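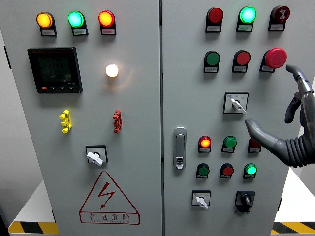 Photo: Bogumił Grabowska / Skillamine

4.2 Panel task

The student teams reported 300 trials on the two-door cabinet. We doubt the number says much. A hand near the emergency stop is easy to log as a reach – whether it meant to go there is another matter. Only 8 trials were scored by a second rater, and the Birberg team gave no rule for near misses.

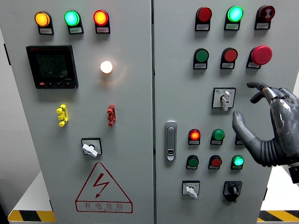
Figure 3. Robotic hand at the right door, index finger extended toward the middle rows of buttons.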